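Projektbericht: Unerwartetes Öffnen des Greifers bei der Ablage neben erhöhten Hindernissen

Studienprojekt im Modul Robotik und Automatisierung, Arbeitsgruppe Greifen, Hochschule Dokham

1 Ausgangslage

Im vorangegangenen Semester wurde in der Simulationsumgebung Jotcombe eine Pick-and-Place-Aufgabe aufgebaut, bei der ein Arm mit Parallelgreifer einzelne Körper von einer Tischplatte aufnimmt und an einer vorgegebenen Position wieder ablegt. Die Steuerung stammt aus dem Projekt Virkmont und wurde unverändert übernommen. Ziel unserer Arbeit war zunächst eine Verkürzung der Zykluszeit. Nach den ersten Serienläufen wurde die Aufgabenstellung geändert, da der Greifer in einem Teil der Läufe das Objekt während des Transports verlor und der Arm anschließend mit unveränderter Geschwindigkeit weiterfuhr.

Der Fehler ist sicherheitsrelevant. Auf einer realen Anlage würde ein Werkstück in den Arbeitsraum fallen, ohne dass die Steuerung einen Halt auslöst. Die Übertragung auf den Laborarm wurde deshalb bis zur Klärung ausgesetzt.

2 Fehlerbild

Insgesamt wurden 2423 Läufe ausgewertet. In 563 Läufen öffnete der Greifer vor Erreichen der Ablageposition. Die übrigen Läufe waren hinsichtlich des Greifers unauffällig. Kollisionen zwischen Arm und Tischplatte traten nicht auf.

Das Öffnen erfolgte nie in der Anhebephase. Sämtliche Verluste lagen im waagerechten Teil der Bahn oder im Absenken. Im Protokoll findet sich an der betreffenden Stelle jeweils ein regulärer Öffnungsbefehl, also weder ein Kommunikationsabbruch noch ein Überlauf der Kraftregelung. Die Zustandsmaschine hatte den Zustand TRANSPORT verlassen und ABLAGE betreten, obwohl die Position des Werkzeugmittelpunkts noch außerhalb der Toleranz lag.

Zunächst wurde die Reibung zwischen Fingern und Objekt als Ursache vermutet. Eine Erhöhung des Reibwerts änderte die Fehlerzahl nicht. Auch eine Verkleinerung der Schrittweite des Lösers blieb ohne Wirkung. Beide Änderungen wurden zurückgenommen, um die Vergleichbarkeit der Läufe zu erhalten.

3 Eingrenzung

Die fehlerhaften Läufe wurden nach Objektform, Startposition und Szenenaufbau sortiert. Objektform und Startposition zeigten keinen Zusammenhang mit dem Fehler. Beim Szenenaufbau war der Zusammenhang eindeutig: Betroffen waren ausschließlich Szenen, in denen sich neben dem gegriffenen Objekt weitere Körper oberhalb der Tischebene befanden.

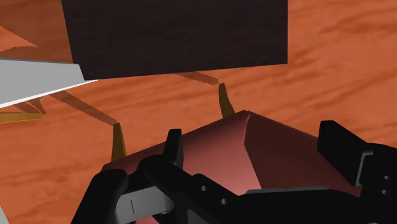
Die Zustandsmaschine von Virkmont entscheidet über den Wechsel nach ABLAGE anhand zweier Größen, der Sollposition und eines Abstandswerts zur nächsten Fläche unter dem Objekt. Der Abstandswert wird aus dem Tiefenbild der Handkamera berechnet. Dazu wird ein Suchfenster vor den Fingern ausgewertet und die nächstgelegene ebene Fläche als Auflage angenommen. Bei freier Tischplatte ist diese Annahme zulässig. Liegt dagegen, wie hier, eine große dunkle Platte scheinbar über der Holzfläche und damit in Fahrtrichtung vor dem rötlichen Objekt im Greifer, so belegt sie einen erheblichen Teil des Suchfensters. Die Ebenenschätzung wählt dann die Platte statt des Tisches. Der berechnete Abstand fällt sprunghaft ab, die Bedingung für die Ablage gilt als erfüllt, und der Öffnungsbefehl wird abgesetzt.

Erschwerend kommt hinzu, dass die beiden Bedingungen im Quelltext mit ODER verknüpft sind. Laut Kommentar sollte damit ein Aufsetzen auf unebenen Flächen ermöglicht werden, bei denen die Sollhöhe nicht exakt erreicht wird. Eine Plausibilitätsprüfung des Abstandswerts gegen die Armhöhe aus der Vorwärtskinematik war nicht vorhanden.

Schmale Stützelemente spielten eine geringere Rolle. Sie liefern zu wenige Tiefenpunkte, um als Ebene erkannt zu werden, verrauschen aber die Schätzung an den Rändern. In einer Versuchsreihe, in der nur solche Elemente ohne Platte platziert waren, trat der Fehler nicht auf.

4 Ausbleibender Halt

Unabhängig vom vorzeitigen Öffnen war zu klären, warum der Arm nach dem Verlust weiterfuhr. Die Überwachung nach Beneš, die wir als zusätzliches Modul eingebunden hatten, vergleicht die Fingeröffnungsweite mit dem Wert beim Zugreifen und löst bei Abweichung einen Halt aus. Sie ist jedoch nur im Zustand TRANSPORT aktiv. Durch den fälschlichen Wechsel nach ABLAGE wurde sie im selben Takt abgeschaltet, in dem der Greifer öffnete. Die noch gepufferten Bahnpunkte wurden anschließend vollständig abgearbeitet.

Dieser Teil des Fehlers geht auf unsere eigene Einbindung zurück. Das Modul war an den Zustandswechsel gekoppelt worden, um Fehlauslösungen bei der regulären Ablage zu vermeiden. Ein Test mit erzwungenem Zustandswechsel während der Fahrt wurde damals nicht durchgeführt.

5 Maßnahmen

Die ODER-Verknüpfung wurde durch eine UND-Verknüpfung mit erweiterter Höhentoleranz ersetzt. Der Abstandswert wird nun gegen die Armhöhe geprüft und bei einem Sprung zwischen zwei aufeinanderfolgenden Bildern verworfen. Das Suchfenster wurde auf den Bereich unter der geplanten Ablageposition beschränkt.

Die Überwachung bleibt bis zum Stillstand des Arms aktiv. Ein Öffnungsbefehl bei einer Bahngeschwindigkeit ungleich null führt jetzt zum Halt und zum Löschen des Bahnpuffers, unabhängig vom Zustand.

6 Nachprüfung

Mit der geänderten Steuerung wurden 961 Läufe gerechnet, alle mit erhöhten Körpern in der Umgebung der Bahn. Ein vorzeitiges Öffnen trat nicht mehr auf. In 70 Läufen löste die Überwachung einen Halt aus, obwohl das Objekt sicher gegriffen war. Diese Fehlauslösungen betreffen Objekte mit schrägen Flächen, die sich zwischen den Fingern leicht setzen und dadurch die Öffnungsweite verändern. Die Schwelle wurde trotzdem nicht angehoben.

7 Offene Punkte

Das Verhalten bei teilweise verdecktem Suchfenster ist nicht untersucht. Ebenfalls offen ist, ob das Tiefenbild der realen Kamera auf dunklen, matten Flächen ausreichend dichte Werte liefert; die simulierte Kamera bildet solche Ausfälle nicht ab. Vor der Freigabe für den Laborarm ist ein Versuch mit reduzierter Geschwindigkeit und leerem Greifer vorgesehen, bei dem der Zustandswechsel von Hand ausgelöst wird. Das Versuchsprotokoll dafür liegt im Entwurf vor, die Abnahmekriterien für den Bremsweg fehlen noch.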